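第7章 把持を比べる

学習目標
・「成功率」という一語に含まれている判断を、書き出せる形に分ける
・グリッパの差と制御器の差が混ざった比較表を見て、混ざっていると指摘できる
・シミュレーションの試行記録から、言えることと言えないことを区別する
・自分の比較実験の計画書を、反対する立場から読み直す

7.1 比較表を信用する前に

前章までは、把持の力学と接触モデルを扱った。摩擦円錐の内側に力が収まっていれば物体は滑らない、という話は気持ちよく閉じている。本章から先はそうはいかない。二つのグリッパを並べてどちらが優れているかを決める作業には、力学の問題のほかに、誰が何を数えたかという問題が入ってくる。著者らの経験では、比較の結論がひっくり返る原因は後者のほうがはるかに多い。

カタログや論文の比較表には、たいてい行に手法、列に課題が並び、最も高い数字が太字になっている。太字を見た読者はそこで考えるのをやめる。著者らもかつてはそうだった。ところが同じ表を作る側に回ってみると、太字の位置は驚くほど簡単に動く。物体の初期位置の範囲を少し狭める。制限時間を延ばす。落としてもつかみ直せば成功とみなす。どれも本文に一行書けば許される変更であり、書かなくても査読で気づかれることは少ない。

本章では、台所を模したシミュレーション環境 Cluswood を通しの題材にする。課題は単純で、アームがアイランドカウンターの上にある水色の小さな立方体をつまみ、浅いボウルに入れる。近くにはコップが置いてあり、これを倒すと失敗になる。制御器は二種類あり、片方は軌道を事前に計画する Gruvow、もう片方は画像から逐次動作を出す Hikia である。グリッパ側では、標準の二指と、指先の形状を変えた Chong 型を比べる。組み合わせに照明の条件を掛けたうえで、物理計算が安定しなかったものを除き、残った条件は6つである。

除いた、と簡単に書いたが、最初の疑いはここに向けてほしい。安定しなかった条件は、特定のグリッパに偏っていなかったか。偏っていたとすれば、除外はそのグリッパへの贈り物になる。

7.2 成功とは何か

課題の説明を読んだ学生に成功の条件を書かせると、ほぼ全員が「立方体がボウルの中にある」と書く。では、指がまだ触れている場合はどうか。立方体が縁に乗って傾いている場合はどうか。ボウルの中に入ったあと、アームを引き上げる動作でボウルごと動いた場合はどうか。

シミュレーションなら物体の座標が正確に得られるのだから曖昧さは残らない、と反論する人がいる。座標が正確なことは認める。だが、どの時刻の座標を使うか、どこまでをボウルの中と呼ぶかを決めるのは判定プログラムを書いた人である。曖昧さは消えたように見えて、判定関数の引数に引っ越しただけだと思ってよい。

指先が縁のすぐ上まで下りた瞬間を静止画で切り取れば、たいていの試行はうまくいっているように見える。

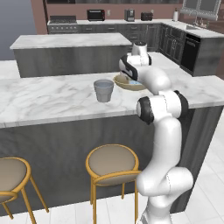 把持の成否は、どの時点で判定するのがよいか。

指を開いてアームを退避させ、物体の速度が十分に小さくなった時点で判定する。加えて、判定の時刻と速度のしきい値を、試行を始める前に文書に残しておく。後から決めたしきい値は、どれほど妥当に見えても結果を見て選んだものと区別がつかない。

この答えには不満が残るだろう。速度が「十分に小さい」とはどれくらいか、という問いがすぐに続くからである。著者らはここで推奨値を示さない。値は時間刻みや接触の剛性に依存し、別の環境に持ち込めば意味が変わる。推奨値を載せた教科書の数字が、根拠を確かめられないまま十年も引用される例をいくつも見てきた。読者は自分の環境で、物体を何もせずに置いた状態の速度のばらつきを測り、そこから決めるとよい。

7.3 175回の試行と3040回の試行

モレフェが Gruvow の初期の評価を手伝ったとき、報告書の冒頭には「175回の試行において Hikia を上回った」と書かれていた。試行の数としては少なくない。グラフには誤差棒も付いていて、二つの棒は重なっていなかった。

記録用のディレクトリを開くと、試行は3040回分あった。残りは何だったのかと担当者に尋ねると、調整中のものだという返事だった。嘘ではないだろう。パラメータを変えながら走らせた試行を評価に含めないのは、普通の作法である。問題は、調整が終わったと判断した時点がどのように決まったかにある。よい成績が続いたところで調整を打ち切り、その続きを本番と呼べば、本番の成績は本来より高く出やすい。とくに、よい成績を出した乱数の種をそのまま使い続けた場合はそうなる。

ルルーは当時この批判を厳しすぎると考えていた。開発者はどこかで調整を終えなければならず、成績が悪いときに終える人はいない、というのが彼の言い分である。もっともな指摘であり、著者の間で完全に意見が一致したわけではない。ただ、調整用と評価用の種を分けておくべきだったという点では二人とも同意している。手間は設定ファイルの一行で済む。

もう一つ、報告書が黙っていたことがある。Hikia の側には調整の記録がほとんどなかった。配布時の設定のまま動かされたのである。片方を念入りに仕上げ、もう片方を箱から出しただけの状態で走らせれば、勝つのは仕上げたほうに決まっている。比較表を読むときは、負けたほうの手法に誰がどれだけ時間をかけたかを探してほしい。書いていなければ、かけていないと見るのが安全である。

7.4 グリッパのせいか、制御器のせいか

Chong 型の指先は、標準の二指より把持の失敗が少ないと言われることがある。そう言う人に条件を聞くと、Chong 型は Gruvow と、標準の二指は Hikia と組み合わせて試したという。これでは何も分からない。指先を替えたことと制御器を替えたことが同時に起きており、差がどちらから来たのかを切り離す手段がない。

組み合わせをすべて試せばよいのだが、そこにも落とし穴がある。Gruvow は把持点を幾何形状から計算するので、指先を替えたら形状モデルも差し替える必要がある。Hikia は標準の二指が写った画像で学習しており、指先の見た目が変わっただけで動作が乱れる可能性がある。つまり、形式の上で条件をそろえても、どちらかの制御器に不利な組み合わせが生まれる。公平な条件が存在するはずだという前提そのものを、一度疑っておきたい。

カメラの位置も同じ扱いになる。アームの手首が立方体を隠す向きから見ていれば、画像に頼る制御器は苦しくなる。軌道計画のほうは、物体の位置をシミュレータから直接受け取っている限り、隠れても影響を受けない。この差を「頑健性の差」と書いた報告を見かけるが、比べているのは制御器の頑健性より、与えられた情報の量である。

さらに、同じ一回の実行でも、どの瞬間を取り出すかによって印象は変わる。指の間に水色の物体を挟んでカウンターの手前の縁の上に保持し、ボウルにも水色の立方体らしいものが一つ見える場面であれば、読者は順調に進んでいると受け取る。しかし、ボウルのものがいつ、どのようにしてそこに来たかは静止画には書かれていない。
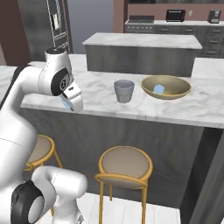
図を証拠として扱うなら、最低限、試行の番号と時刻、そしてその試行が最終的にどう判定されたかを添える。失敗と判定された試行の途中の図を、成功例の図と同じ数だけ載せるという方針もある。紙幅を理由に断られることが多いが、付録には載せられる。代表例という言葉を使うなら、何を代表しているのか、どのように選んだのかを書く。見栄えで選んだのなら、そう書けばよい。

7.5 シミュレーションの結果をどこまで信じるか

シミュレーションには、条件をそろえやすく、試行を多く回せるという利点がある。その利点は認めたうえで、三つの点に注意を促したい。

第一に、試行の数を増やしても、モデルの誤りは小さくならない。指先と立方体の摩擦係数が現実と違っていれば、3040回走らせても同じ方向に間違え続ける。誤差棒は短くなり、間違いに自信がつく。

第二に、接触の計算には癖がある。時間刻みを変えると把持の成否が入れ替わる試行が見つかったら、その課題での手法の差は計算の都合と同程度の大きさかもしれない。本章の演習では、読者に実際に時間刻みを変えてもらう。

第三に、描画の美しさと物理の正しさは別物である。大理石の模様や床の反射がよくできていると、接触も正しく計算されているように感じてしまう。著者らの講義で、同じ記録を凝った描画と灰色の箱だけの描画で見せたところ、受講者は凝ったほうの結果を高く信用した。中身の数値は一つも違わない。厳密な実験ではないので、この観察も疑って読んでほしい。

では実機なら信じてよいかというと、そう単純な話にもならない。実機には実機の選別があり、指先が摩耗する前の試行だけが報告に残ることもある。これについては次章で扱う。

7.6 本章の進め方

次の節から、まず判定関数を読む。成功率の計算式を眺めるより先に、座標と時刻がどのように一つの真偽値に畳まれるかを追う。続いて、6つの条件の記録を使い、除外の規則を変えたときに順位がどう動くかを確かめる。統計検定はその後に置いた。検定から教え始めると、数え方の問題が片づいたものと思われがちだからである。

必要な予備知識は第3章の座標変換と第5章の接触モデルである。確率の基礎に不安のある読者は、付録の二項分布の節を先に読んでおくとよい。

準備課題
(1) 手元にある比較論文を一本選び、成功の定義が書かれている箇所を抜き出しなさい。見つからない場合は、探した範囲を記しなさい。
(2) その論文で最も成績の低かった手法について、調整に使われた時間または試行の数を調べなさい。
(3) 本章の課題で、立方体がボウルの縁に乗ったまま静止した試行を成功とするか失敗とするか、理由を付けて決めなさい。次に、反対の判定を支持する理由を同じ分量で書きなさい。
(4) 物理計算が安定しなかった試行を、除外する場合、失敗に数える場合、やり直す場合のそれぞれについて、有利になる手法の特徴を述べなさい。

課題(3)の解答は7.9節で再び使うので、捨てずに保管しておくこと。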